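How to run a hand-held gripper demo at an open day

Written up 13 May 2020, mostly from the notes I scribbled after the Zosamau open day. Quick version for whoever gets the table next. Assumes you have the two hand-held grippers, a laptop and a normal table, and that you've done at least one recording by yourself already.

What you need

- two grippers, left and right, both charged
- printed markers plus one spare set
- gloves in two sizes
- tape, wipes, a pen
- a drink and some flowers or whatever, for the task
- laptop with the Praneck viewer installed BEFORE you leave. Venue wifi is slow. Ours took 61 minutes to pull the update and we opened the doors without it.

Setting up the table

Get there early and pick the wall side. Visitors come at you from one direction only and you can keep the bags behind you. A plain wall is good too, less junk in the recording. Table light colored if you get a choice. Ours at Rendley was glossy black and the tracking hated it.

Put a chair on each side. People say they'd prefer to stand, then they get tired arms and start leaning on things. Sit them down.

Markers next. Flat, no curl, no shine. If the paper is bent even a little the pose jumps around and you get a recording that looks like the gripper is having a sneeze. Check every marker in the viewer, one at a time, then both grippers together.

Straps: snug over the back of the hand, not tight. Do the glove first, then the strap, then the cable. Do it in another order and you will be doing it again.

Calibration takes 3 passes. Slow circle, slow figure eight, then hold still. Don't talk to visitors during the hold still. I did and had to redo it.

Picking a task

Keep it short. Thirty seconds is plenty, anything longer and the next person wanders off. Things that worked for us:

Put a stem in a glass. Good one. Looks easy, isn't, and everybody gets why it's hard for a robot.

Move a glass from one side to the other. Fine. Fill it low.

Fold a cloth. Popular with kids but slow, and you spend the whole time flattening it out again.

Don't do anything with small screws. Just don't.

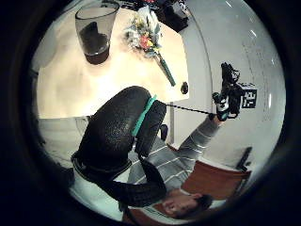
Running a turn

Show it once yourself, start to finish, no talking. Then show it again and talk. People copy the speed you use, so go slower than feels normal.

Then hand over. Steps for each visitor:

1. Seat them, feet on the floor, elbows free.
2. Glove and strap on. Check the cable runs along the sleeve and not under the arm.
3. Let them open and close the fingers a few times with nothing in them. This is the part they like best, give it a minute.
4. Press record. Say "go" out loud.
5. One try. Then one more if they want it - most do.
6. Press stop BEFORE they put the gripper down. Otherwise the end of every clip is a thump and a view of the ceiling.
7. Save, wipe the grip, next.

If two people want to go together, one hand each, let them. It makes messy data but a good demo, and at an open day the demo is what you're there for. Label those clips "pair" so they get skipped later.

Playback

Straight after the second try, turn the laptop around and play it back. The view is very wide, so point at the fingertips or they won't know where to look. If it comes up upside down, it's the rotate setting in Praneck, second tab, set to 180. It doesn't save between sessions, or at least mine doesnt.

Set the clip limit to 1000 frames. Default is no limit and someone will leave it running during lunch. We came home from Rendley with one clip of 1622 frames and most of it was a sandwich.

Questions you'll get

"Where's the robot?" Every time. Short answer: you show the motion with the hand tool, the arm learns from a lot of these later. We had a Hứa arm video looping on the laptop and that saved a lot of explaning. Bring the video on a stick.

"Is it recording me?" Yes, the camera takes in a lot more than the hands. Tell them before they sit down. Have the consent sheet on the table, with the pen. If they say no they can still try it, just don't press record.

"Can I break it?" The fingers are soft and cheap, so not really. The cable connector, yes. Keep a hand near it.

If tracking drops

Wipe the marker first. Then the lens. Then check whether a visitor is standing in the window light. Restarting the viewer is last - you lose the calibration and have to do all three passes again with a line waiting.

Packing up

Copy the clips to the drive before you unplug anything. Count gloves. Markers go flat in the folder, not rolled. Charge both grippers the same night, the left one drains faster.

Next one is in June, same table plan. Will add the cable routing for the left hand when I've got it sorted.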